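Proxy Conflict and the Language of Warning
Week 4 handout, Wenwood seminar in regional security 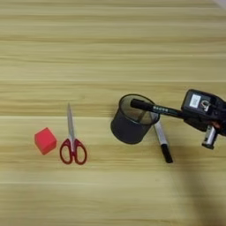 Start with the word "proxy" itself. It gets used as if it settled who gives the orders. Often it settles very little. A sponsor may pay, train and arm a group and still find out about an attack from the news.

Three questions to put to any statement accusing a state of running a proxy:
Who is making the claim, and who funds them?
What kind of support is alleged - money, weapons, advice, or plain approval?
Would the claim look any different if it were false?

The Brarnis communique fails on the last one. It lists 195 incidents and assigns every one to the same foreign hand, including a port strike that local unions had called in June. I don't doubt that some of the list is sound. The authors give us no way to tell which part.

Be just as hard on the denials. "We have no control over these groups" is a claim too, and usually an untested one.

Reading for next time: the Tshabalala paper, sections 3 and 4. Its sample is 100 official statements, all in English. Come ready to say what that leaves out.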